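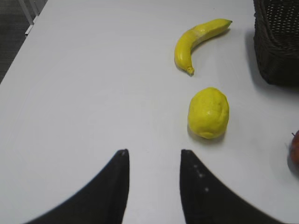 Derngate packs fruit baskets for offices. If your employer has ever tried to make up for a canceled holiday party with a banana, there is a fair chance we were involved. We started with one van, one long table and a firm belief that people would pay to have apples brought to their desks, and for a while the whole company could fit in the van. These days part of the job belongs to a robot arm we call Stinitance, which practices on a white table with a lemon, a banana and a dark woven basket, and has never once asked when lunch is.

We get asked about the arm more than we get asked about the fruit, so we may as well deal with it on this page.

Before the arm, a packing shift meant standing in one spot and making the same reach until your shoulder filed a complaint. People were good at it. They were also bored, and they left, usually in August, when we needed them most. We have 39 people now, and when we told them a machine was coming, the mood in the break room was about what you would expect. Somebody taped a sympathy card to the crate.

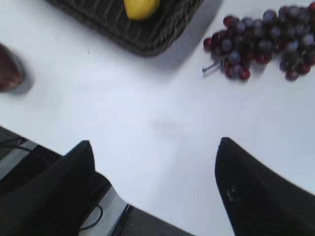 So we wrote down some promises before we plugged anything in. No packer would lose a job or an hour of pay to the arm. Anyone who wanted to learn to run it would be trained on the clock. And the people who do the packing would decide which parts of it to hand over – they gave up the plain reaching and placing very quickly, and kept the ribbon, the handwritten cards and the right to reject an ugly pear.

Training takes longer than the brochure suggests. Our packers guide the arm through a pickup, reset the fruit, and do it again. Three of them now do this full time, with a raise and a chair. The chair was the more popular of the two.

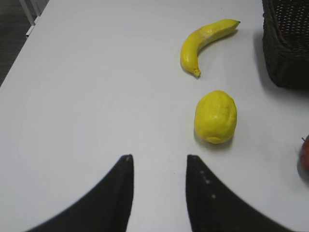

The software comes from Jikix, who answer the phone, and the tables are set up in our Vass building, next to the cold room. Last year 672 training runs went into the logbook, each with a comment from whoever was on shift. Some of the comments are technical. Others concern the arm's character.

It hasn't all been smooth. The new shift schedule annoyed everybody and had to be redone, and a few of our longest-serving packers still prefer to work at the far tables, where the only thing humming is the radio. That's fine with us. There are 23 packing stations, and most of them are run entirely by hand. 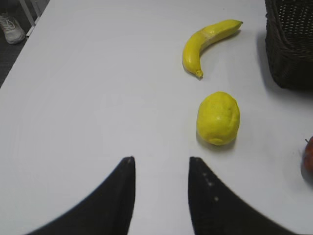

Lemon, banana and apple on the practice table, basket at the back.

If you'd like to work here, we hire packers, drivers and people who don't mind explaining fruit to a machine. No robotics background needed. You should be comfortable on your feet for part of the day and able to tell a ripe avocado from a hopeful one. Visits can be arranged through the front office at Vass on weekday mornings.

Page last updated December 2019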